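Print this ticket | E-mail this ticket

Ticket 633: lint roller not clearing the blue table cover
Room: Werkow, ground floor
Opened by: Marjatta Rautiainen
Assigned to: Martti Hyvönen
Status: open, waiting for refills

Marjatta Rautiainen, 09:40
The blue velvety cover on the long table is still showing specks and light bits of lint. I went over it with the roller twice and it made little difference. The cover also goes streaky wherever it is touched, so it is hard to tell what is dirt and what is just the pile lying the other way.

Martti Hyvönen, 10:15
The streaks are not a fault. Brush the cover in one direction, from the curtain side towards the front edge, and they should even out. For the lint, peel off the outer sheet and try a fresh one before doing anything else. Please don't use water on it.
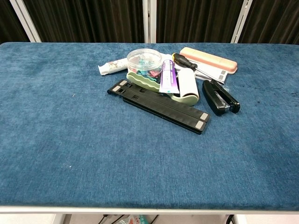
Marjatta Rautiainen, 11:05
Fresh sheet tried. It picks up well for the first two passes and then stops. I am down to the last few sheets. Brushing towards the front did help with the streaks.

The other problem is that small things keep getting left on the cover: binder clips, tubes, the screwdriver, the pink pencil case. They mark the pile when they are dragged. Can they have a drawer?

Martti Hyvönen, 11:30
Refills ordered from Melberg, order 94, due in June. Raili Rantala will clear the second drawer in the side cabinet for the clips and tools. Until then, lift things off the cover and don't slide them.

Still to do: someone needs to pick up the packet from the floor under the table and tie back the black cables. Pirjo Lahtinen has been asked.

Print this ticket | E-mail this ticket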